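Handheld grippers – please stop and check yours

Quick one before the weekend as it affects both sites. On Tuesday one of the handheld gripper tools at Plevska jammed open halfway through a shift. Fingers went out to full width and wouldn't come back. The person using it gave it a shove with the palm, it let go all at once and shut on their thumb. Bruise, small cut, no hospital. Could of been a lot worse.

Nabila El Idrissi had the tool apart that same afternoon. Grit in the slide, dry as a bone, and one finger screw backed out far enough to catch. The log says 3900 open-and-close cycles since the last clean. Limit is meant to be 1051. So that one is on us, the reminder emails stopped in March and we didn't notice.
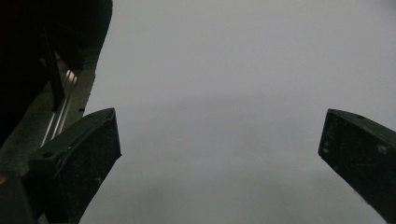

From today then. Wipe the rails down before every session, dry cloth only, no spray. Check the screws on both fingers. Open it all the way, close it slowly, feel for any catch. If it sticks – put it down, battery out, red tag on. Don't push it and dont tap it on the bench.

Tools 177 and 284 are already off the floor, same batch. Travitik are sending new slides, no delivery date yet. Slaoui crew can borrow from the Privside store meanwhile, sign the sheet please.

Near misses count too. If yours has stuck even once and freed itself, tell Nabila. Form is by the store door, takes two minutes.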